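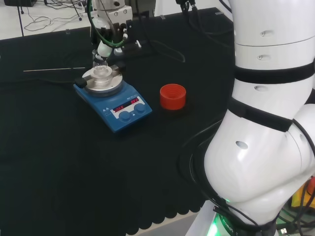 Dasterach 双臂台面套件试用第二周,吐槽加求助

版块:实验室自动化 > 设备与采购

楼主 搅拌子又丢了
发表于 上午

先交代背景。我们是做配方的小组,平时的活就是称、加、搅、热、等,然后再来一遍。老板在展会上被 Dasterach 的销售 Songül Kırmızıgül 说动了,签了试用,回来跟我们宣布“以后你们只管动脑子”。大家当时都很安静,可能是在找脑子。

套件包括两条臂、两只夹爪、一套安装支架、控制箱,还有 Nosora 的流程软件(第一年含在价里,第二年另算,这个后面单说)。搅拌加热台、玻璃器皿、夹具全部自备。宣传册上写“兼容您现有的设备”,翻译过来就是“您现有的设备请您自己想办法”。

两周下来,我的感受如下,想到哪写到哪。

装机比想象中快。来的工程师是 Nermin Avcı,话少,手稳,半天装好,临走叮嘱不要让线缆压在臂的底座下面。第二天我就压了。报错代码查手册,手册上写“请联系工程师”。

示教很顺。拖着臂走一遍,存点位,起名字。我们组现在有一个点位叫“再往左一点”,还有一个叫“再往左一点_最终”,谁也不敢删。

夹爪对付玻璃比我预期的好。夹持力可调,调到 2 档,放取玻璃容器没碎过。调到 4 档的那次我不想谈。

螺纹盖是噩梦。拧开要两条臂配合,一条扶着一条转,理论上很美。实际情况是我给它跑了 100 次开盖循环,有 14 次没成,要么打滑,要么转了半天空气,然后自信地进入下一步。最气人的就是这个自信。软件认为“夹爪转过的角度等于设定值”就算开了,盖子本人的意见不在考虑范围内。

软件 Nosora,界面是好看的。流程图一块一块拖,颜色很舒服。但是条件判断藏在第三层菜单里,撤销只能撤一步,而且撤销不能撤销。

想问用过的各位:一,螺纹盖有没有什么办法;二,试用期结束之后到底值不值得买;三,有没有用过 Rerkley 那套的,能不能对比一下。

2楼 移液枪配重块

先答二。不值。

你们的活说白了就是一台搅拌台前面站个人。两条臂的钱够请人站很久,人还会自己看瓶子里的东西变没变色。

3楼 楼主 搅拌子又丢了

回复 2楼:人会看变色,人也会看手机。上个月我们有一锅就是被人看手机看过去的。那个人是我。

4楼 Lindsay_Waaka

我们用的就是 Rerkley,正好说说。

Rerkley 是单臂,负载大一点,体积也大一点,放在台子上像来了个亲戚,坐下就不走了。好处是稳,重复定位我们没出过问题。坏处是只有一条,开盖必须买他们的开盖工位,另外报价,另外占地方,另外接电。买完你就有了一台会开盖的机器,旁边再站着一台把瓶子递给它的机器。

你那个 100 次里失败 14 次,我觉得已经很诚实了,销售给我演示的时候永远只演示一次。

双臂的优势是你首帖图里那种摆法,一条在搅拌台上方操作容器,另一条在边上待命,这个单臂确实做不来。我们要做同样的事,得把东西来回放,流程时间长得能让人把午饭吃完。

5楼 不许碰我的天平

@Lindsay_Waaka 午饭吃完不是挺好的吗。

6楼 Lindsay_Waaka

回复 5楼:挺好。老板不知道。

7楼 Şükran Güler

做集成的,利益相关先声明:我不卖 Dasterach,但我给客户装过,也给客户拆过。

关于螺纹盖,问题多半不在臂。你检查几件事:

夹爪指面换软的。出厂那种硬面夹光滑塑料盖,潮一点就滑。他们有硅胶指套,配件目录最后一页,字特别小。

不要用角度判断,用力矩判断。Nosora 里是有的,路径是:动作块、高级、再高级、反馈源。对,真的有一个菜单叫“再高级”。

开完盖加一步轻提。提得起来才算开了,提不起来回去重转。这一步会让你的流程慢几秒,但是能治它的自信。

盖子取下来放到固定位置,位置要教准,朝向也要定死。随手一放,回头拧回去的时候会对不上牙。

8楼 楼主 搅拌子又丢了

回复 7楼:太感谢了。“再高级”我看到过,以为是付费功能,没敢点。

盖子我们现在是螺纹口朝上放在台面上,拧回去的时候夹爪得翻一下,翻得很难看。是不是应该反过来放?

9楼 Şükran Güler

看你们洁净要求。口朝下放,拧回去省一个翻转,可内壁就贴着台面了。讲究的做法是弄个小座子,打印一个就行,盖子卡在里面,朝向也固定了。打印件记得泡过你们常用的溶剂再上,我见过一个座子在台上慢慢变成了一滩座子。

10楼 移液枪配重块

看了一圈:指套要另买,座子要自己打印,判断条件藏在“再高级”里,搅拌台自备。请问 Dasterach 卖的是什么?

11楼 不许碰我的天平

卖的是“以后你们只管动脑子”。

12楼 nermina_o

我替 Dasterach 说两句公道话,先说好我没收钱,收了我就不在这儿发帖了。

我是 Nermina Obradović,在座有几位开会见过。我们组用了一年多,做长时间的加热搅拌加取样。买它的理由很简单:夜里。夜里没有人愿意站在搅拌台前面,给加班费也不愿意,排班表贴出来当天就有人腰疼。臂不腰疼。

我同意开盖不好,软件也不好,可是这两件事都是头一个月的痛苦,调好之后就忘了。我们后来就没怎么动过流程。如果你们天天换配方、换瓶子、换盖子,那确实别买,每换一种都要重新教,教到最后你会发现自己一整天都在扶着机器人的手,跟带孩子写字一样。

所以问楼主:你们换得勤不勤?

13楼 楼主 搅拌子又丢了

回复 12楼:配方换得勤,瓶子不太换。盖子看采购那周心情。

14楼 nermina_o

先去跟采购谈。比跟 Dasterach 谈便宜。

15楼 移液枪配重块

回复 12楼:夜里没人在,加热台开着,两条臂在旁边挥。你们安全员同意的?

16楼 nermina_o

回复 15楼:同意了,条件写了一页半。加热台单独走超温切断,不经过机器人控制箱;臂的工作区划线;容器必须上夹具,不许光靠自重坐在盘上;易燃的一律不跑夜班。我觉得这些白天也该做,只不过白天有人站着,大家就默认那个人是保险丝。

17楼 移液枪配重块

行,这条我服。别的我继续不服。

我不服的主要是那个订阅。设备买了,臂是我的,夹爪是我的,第二年软件不续费,它就变成两座很贵的台灯。楼主说“后面单说”,倒是说啊。

18楼 楼主 搅拌子又丢了

说。

我发邮件问了,Songül 回得很快,态度很好,内容如下(我转述):不续费的话,已有流程可以继续运行,不能新建,不能编辑。我追问,改点位算不算编辑?答,算。我又追问,那搅拌台要是被人碰歪了呢?答,建议固定搅拌台。

我承认这个建议是对的。

19楼 不许碰我的天平

“再往左一点_最终”将成为真正的最终。

20楼 Lindsay_Waaka

Rerkley 的软件是买断的,代价是界面长得像我读书那会儿的东西,字体是锯齿的,帮助文档要插一个U盘看。但改点位不要钱。

顺便提一句 Wanyama,有人用过吗?他们不卖设备,做的是上门服务:带臂来,帮你把流程跑通,按月收费,跑不顺就拉走。我们隔壁组在谈。

21楼 Şükran Güler

Wanyama 我配合过一次。人是靠谱的,脚本写得干净,注释比代码多。缺点是你的流程知识都在他们脑子里,他们一走,你们组里没一个人知道臂为什么在加料前要停一下。后来查出来是因为当时那个客户的瓶子口偏小,停一下等晃动过去。瓶子早换了,停还留着。

合同里务必写明交付脚本和培训。还有,要求你们的人亲手教一遍点位,工程师站在旁边不许伸手。

22楼 移液枪配重块

租我倒能接受。不行就拉走,干净利落,我对很多同事也有类似的想法。

23楼 楼主 搅拌子又丢了

更新一下进度,晚上八点多还在实验室,本来应该在动脑子的。

硅胶指套跟 Nermin 要了一对样品,换上了。反馈改成力矩,加了轻提。今天下午跑了一小轮,没有再出现对着没开的盖子继续往下走的情况。有一回没提起来,它退回去重新转,转开了,我居然有点感动。样本太少,不敢下结论,等我把 100 次重新跑完再来报数。

新的麻烦:两条臂有时候会互相让。左臂要进搅拌台上方,右臂也要进,软件判断有碰撞风险,两边都停,都等对方先走。像两个特别有礼貌的人在门口。等到超时,报错,手册,“请联系工程师”。

24楼 Şükran Güler

给共享区域加锁。Nosora 里叫“区域令牌”,谁拿到谁进,出来交还。默认是关的。

别问我为什么默认是关的。

25楼 楼主 搅拌子又丢了

在哪个菜单?

26楼 Şükran Güler

再高级。

27楼 不许碰我的天平

我建议楼主把“再高级”设成浏览器首页。

28楼 nermina_o

补一句令牌的坑:拿着令牌的臂如果中途急停,令牌不会自动还。复位之后另一条会一直等。要在复位流程里手动加一个“归还全部”。我们为这个在半夜跑回去过,所以我对“夜里不用人”这句话的理解是夜里大部分时间不用人。

29楼 移液枪配重块

截图了,下次有人跟我推销就发这一楼。

话说回来,楼主你要是真续,有两条得谈下来:一,改点位不算编辑,写进合同;二,备用指面白送。他们试用转正式的时候最好说话,签完字就换成另一个部门跟你说话了。

30楼 Lindsay_Waaka

同意上一条,虽然我很不习惯同意他。再加一条,问清楚夹爪坏了多久能换到。我们 Rerkley 的夹爪返修了四周,那四周臂就空着手立在那儿,路过的人都以为它在思考。

31楼 楼主 搅拌子又丢了

都记下了。老板刚才路过,看了一眼,问“不是说不用人吗,怎么三个人围着”。我说在验收。

令牌开了,归还全部也加了,现在在跑。点位“再往左一点”我试着删了一下,整个流程报红,已恢复。谁知道 Nosora 的点位引用关系在哪看?不要告诉我在那个菜单里。

32楼 Şükran Güler

这个不在。

在“关于”里。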